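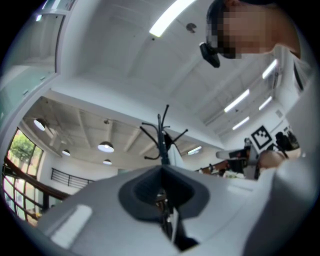 Gripper view between takes, upstairs room, March.

Notebook, hand-held gripper sessions. Started at 9:40, lights on, daylight from the big curved window as well. I'm writing this up while the card copies, so it jumps around a bit.

Plan for the day was the cup-into-tray task for the Cladeo arm, demonstrated by hand with the gripper tool. Target was 56 demos. Got 48 that I'd keep, which I'm pretty happy with considering how the first hour went!

First hour: tracking. The pose estimate kept jumping whenever I brought the gripper back toward my chest before a reach. I do this without thinking, it's how you'd naturally reset (pull in, open, go again), and every time the tool tips up the view is nothing but ceiling. Long straight tubes, white surface, not a whole lot of texture to hold on to, and then the tracker decides we've slid half a meter sideways. You can see it in the plots as a little step, always at the same point in the motion. I spent ages suspecting the time sync before I just looked at the video. Look at the video first. I wrote that in this same notebook last time and evidently didn't read it.

So the new reset is: lower the gripper to the table edge, open fully, hold still for a slow count of 3, then start. Feels silly, works fine. After I switched I had one jump in the whole rest of the morning, and that was me turning around to answer somebody.

The black-and-white marker on the far wall does help when it's in view, by the way. I was a skeptic. But from the start position I only catch it at a slant, with the coat rack standing more or less in between, and when the tool tilts it gets small fast. I'd like a second one closer to the table, lower down. Have not put it up yet because I don't want to change the room halfway through a set. Do it before the next set, and note it on the sheet, please, whoever gets there first.

Lighting. I went back and forth on blinds versus no blinds. With the window open to daylight, the exposure hunts when the gripper swings from window side to desk side, and you lose a few images while it settles. I tried locking exposure for the middle takes and liked the result a lot more: the window goes too bright, who cares, nothing we need is out there except trees. The gripper body itself picks up a shiny patch from the overhead light on the left side. Doesn't seem to bother anything but it moves when I roll my wrist, so I want to ask the Kurup people whether their mask covers that area or only the fingers. If it's only the fingers I might put matte tape on the body. Keep it out of the slot, obviously.

Demos themselves. Things I noticed, no order:

I get faster as I go and the late ones are too fast. Numbers 40 and up have a sort of swoop into the grasp that the arm is never going to reproduce at its current speed limit. I kept them but tagged them "quick". Would rather train with and without and see.

Regrasps. I had decided no regrasps, then fumbled a cup, fixed it, and thought that was a really nice recovery and it'd be a shame to throw it away. So there are a handful tagged "recover". The policy from the February set just freezes when the cup tips, it sits there with the fingers closed on nothing, so I think we want more of these, done on purpose, starting from a bad grasp. Half a morning of nothing but mistakes. I'd be good at that.

Finger closing: close on the cup, pause a beat, lift. If I close and lift in one motion the width signal and the lift blur together and on replay the arm starts up before it has hold of anything. We saw exactly that on the Danmont bench and I didn't believe it was the demos. It was the demos.

Left hand stays out of it. I catch myself steadying the tray. Deleted five or so for that alone.

Tried the remote-control route for comparison after lunch, the same task, driving the arm live. It took me 300 seconds to get one clean cup into the tray, start to finish, where by hand it's a matter of moments. To be fair I hadn't touched the controller in weeks and the second try went better. What I did like is that there's no question of whether the arm can do the motion, because the arm is the thing doing it. With the hand tool I'm guessing the whole time where its elbow would be. So maybe a few remote-control demos for the awkward corner behind the tray, and hand demos for everything else? That's my vote at the moment, open to being talked out of it.

My shoulder gave up before the battery did. The tool isn't heavy but you're leaning over it and holding it out in front, and I notice that my approach angle drifts up as I get tired, which then ends up in the data. Shorter blocks next time, swap people between blocks. Different arms would be good for variety anyway.

Replayed six of the kept demos on the arm at low speed at the end of the day. Four went in, one clipped the tray rim and stopped, one was off to the left the entire way, and sure enough that one is from before the new reset. I'm going to go back through everything from the first hour and be meaner about it, so the 48 will shrink some.

For the Skerkudberg visit they want to try the tool themselves. Fine by me, but on a separate card, and with the calibration redone afterward. Last time the width offset was out after people had been squeezing it all day and I only found that by accident.

To do:
second marker, low, near the table
matte tape test on the gripper body (ask about the mask first)
locked exposure as the default, write the value on the lid
tag "quick" and "recover" properly in the sheet, right now it's just in my handwriting
recheck first-hour takes against the plots
one block of recovery demos only

Copy finished, checksums match. Card wiped and back in the box, tool is on the charger.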